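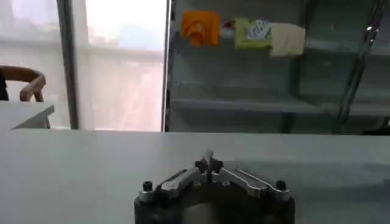
Erdal Ertürk war der Meinung, dass die Suppe zu viel wolle. Sie schmecke nach Fenchel, nach Rauch und nach Zitrone, und am Ende wisse der Gast nicht, was er bestellt habe. Er legte den Löffel neben den Teller und schaute aus dem Fenster, wo der Regen auf die Stühle der Terrasse fiel.

Ich stand mit dem Tuch in der Hand und sagte zuerst nichts. Die Suppe war von mir. Ich hatte vier Abende an ihr gearbeitet, nach dem Dienst, wenn der Herd noch warm war.

— Und wenn ich den Rauch weglasse? fragte ich.

— Dann ist es eine Fenchelsuppe. Fenchelsuppe hatten wir schon im Ruddale, und die Leute haben sie zurückgeschickt.

Das Ruddale war sein erstes Restaurant gewesen, 40 Plätze, eine Küche ohne Fenster. Er sprach von ihm wie andere Männer von ihrer Militärzeit. Jetzt hatten wir 58 Plätze und ein Fenster, und trotzdem waren an diesem Abend nur 15 Gäste angemeldet. Im Juli war es immer so in Plunitlow. Wer Geld hatte, fuhr ans Meer, und wer keines hatte, aß zu Hause kalt.

Ich trug den Topf zurück in die Küche. Auf dem Brett lagen noch die Fische, die am Morgen von Lykkegaard gekommen waren, sauber und fest, mit klaren Augen. Ich begann, sie zu schuppen, weil meine Hände etwas tun wollten. Meine Großmutter hätte gesagt, dass man einen Fisch nicht im Zorn anfassen darf, sonst wird er bitter. Sie kochte 71 Jahre lang in derselben Küche und glaubte an solche Dinge. Ich glaube nicht daran, aber ich wurde langsamer.
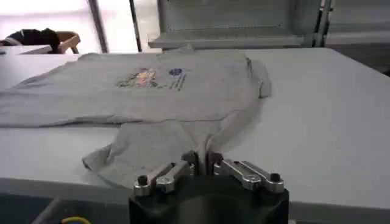
Nach einer Weile kam Erdal durch die Schwingtür. Er hatte seinen Teller dabei, und der Teller war leer.

— Du hast sie gegessen, sagte ich.

— Ich hatte Hunger.

Er stellte den Teller in die Spüle und blieb dort stehen, mit dem Rücken zu mir. Dann nahm er ein Messer vom Magneten und schnitt eine Zitrone auf, dünn, beinahe durchsichtig. Ich hatte ihn seit dem Winter nicht mehr schneiden sehen. Seine Finger waren steif geworden, darüber sprachen wir nie.

— Nicht den Saft, sagte er. Der Saft macht Lärm. Leg eine Scheibe in den Teller und gieß die Suppe darüber. Den Rauch kannst du behalten.

Wir probierten es. Ich schöpfte zwei kleine Schalen, und wir aßen im Stehen, jeder auf seiner Seite des Tisches. Die Zitrone kam jetzt spät, erst wenn man schon geschluckt hatte. Es war dieselbe Suppe, und sie war viel ruhiger.

— Wie soll sie auf der Karte heißen? fragte ich.

Er dachte lange nach. Draußen hielt ein Auto, eine Tür ging auf, jemand lachte wegen des Regens.

— Wisatik, sagte er.

— Das ist kein Wort.

— Doch. So heißt das Dorf meiner Mutter. Dort hat es keinen Fenchel gegeben und kein Restaurant, nur einen Ofen für alle.

Ich schrieb es mit Kreide auf die Tafel, unter den Fisch, und ließ den Preis noch offen. Die ersten Gäste standen schon im Eingang und schüttelten ihre Schirme aus. Erdal band sich die Schürze um und ging hinaus, um ihnen die Mäntel abzunehmen.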